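4.2 Who the letters reached

The clearest result, and the one we enjoyed finding most, concerns replies. Of the 1231 complaints sent to the Kundham gas safety office, 726 were copied to an elected member, and these were answered far sooner! Natnael Asfaw's interviews with 50 former pipe fitters point the same way: a worry raised only with a line manager tended to stay there.
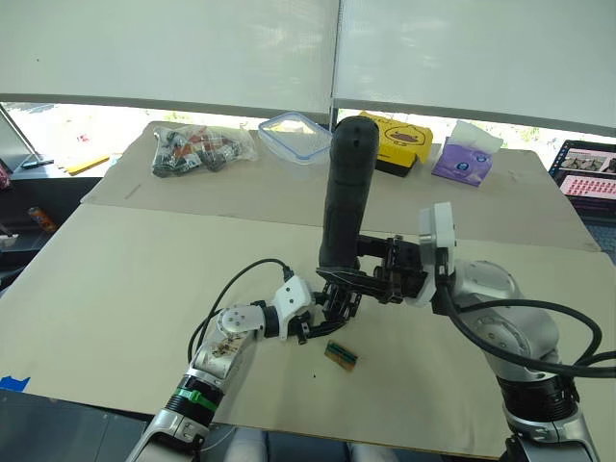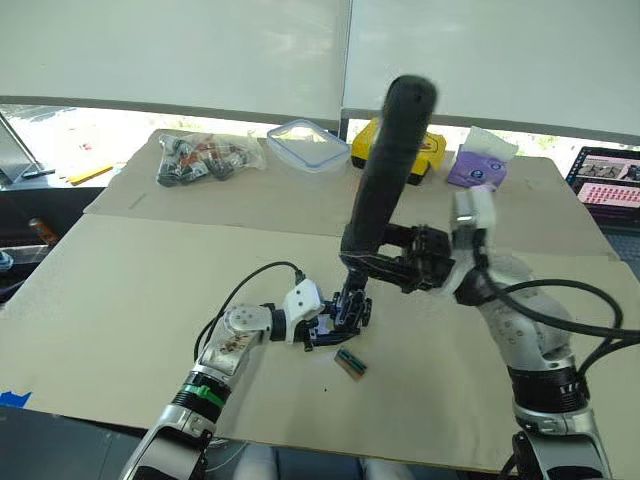

Figure 5. Two robot arms over a cardboard-covered table, with a small flat rectangular item lying on the cardboard.

We then asked whether newspaper coverage did the same job as a member's letter. It helped, but mostly in Meesuk, where the local paper printed complaints in full every Monday and readers wrote in by the dozen.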